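Category: Datasets / Food and Events

# Plindby Menus — data card

Plindby Menus is a table of dinner menus from restaurants that joined the Stisamero food festival. We collected the menus during four editions of the festival and typed them again into one common format. The work was started at Zukell, a small publisher of restaurant guides, and it is now kept by the Vandenberghe library of cooking.

## What is inside

- 3,653 dishes, one dish per row
- 606 menus, one menu per restaurant and per edition
- 3 files: `dishes.csv`, `menus.csv`, `places.csv`

Every dish has a name in the original spelling, an English translation, the course (starter, main, cheese, dessert) and the price of the full menu. The price is for one person and without drinks. When a restaurant offered a wine pairing, its price is in a separate column, `pairing_price`.

## How we collected it

Most menus came to us on paper, and the others as PDF files from the websites of the restaurants. Two people typed each menu independently. When the two versions did not agree, a third person looked at the original and decided. We kept the spelling mistakes of the dish names, but we corrected them in the translation. 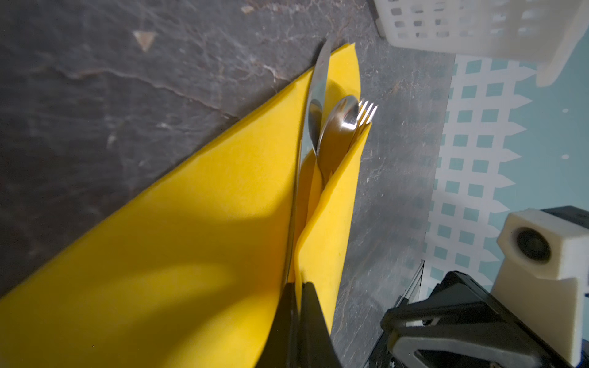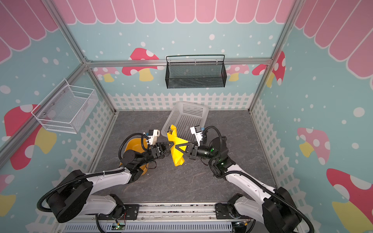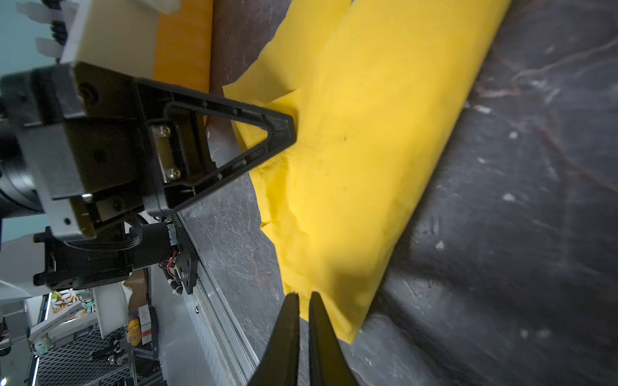

**Does the price include the service charge?**

Only for the last two editions. Before that, the restaurants printed the price without service, and we left it as it was printed. The column `service_included` tells you which case you have.

## Known problems

Vegetarian menus are fewer than they were in reality — many restaurants gave them only by request and did not print them. Small plates served before the starter are sometimes listed and sometimes not. Please do not use this table to compare the number of courses between editions.

Some towns changed their district between editions. In `places.csv` we use the newest district for all rows.

## Updates

The next version is planned for July. Corrections are welcome, if possible with a scan of the menu.

## Comments

**saltspoon:** Thank you for keeping the original spelling. The accents open wrong in my spreadsheet program, but importing as UTF-8 solved it.

**menu_reader:** Is it possible to have the cheese course separate from dessert in the older menus? In many rows they are together.

**ovenlight:** I found two rows for the same onion tart in the second edition. I sent the menu ID by the form.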